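Plisham Sorting Cell Returns to Service

The small-parts sorting cell at the Plisham workshop returned to regular operation on July 2, 2019, following a scheduled service of its gripper. The work was carried out by the Vondley maintenance team under the procedure adopted in January.

The cell handles returned earbuds, picking each one from a shallow tray and passing it on for inspection. Operators had reported a rise in missed picks during the spring. A review of the cell's log showed 42 missed picks in 352 attempts, most of them where two earbuds lay close together.

Technicians cleaned the gripper fingers, checked the mounting screws and reset the closing position. The wrist camera was then recalibrated against the Stanciu reference plate. Surface wear on the fingers was recorded in the service log. Replacement fingers have been ordered and will be fitted at the next service — until then, the closing force will remain at 58 percent of its full setting.

A test run of 100 picks is required before any serviced cell is released. Parts are placed by hand, with at least two touching or nearly touching, so that the gripper is tested on the arrangement that caused the most trouble.

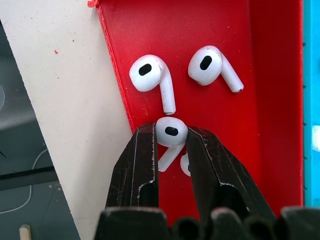
The gripper at the red tray, with one earbud between its fingers and another close behind it.

Operators are reminded to wipe the fingers with a dry cloth at the end of each shift and to enter any missed pick in the log. The same service will be performed next on the Skotadow cell.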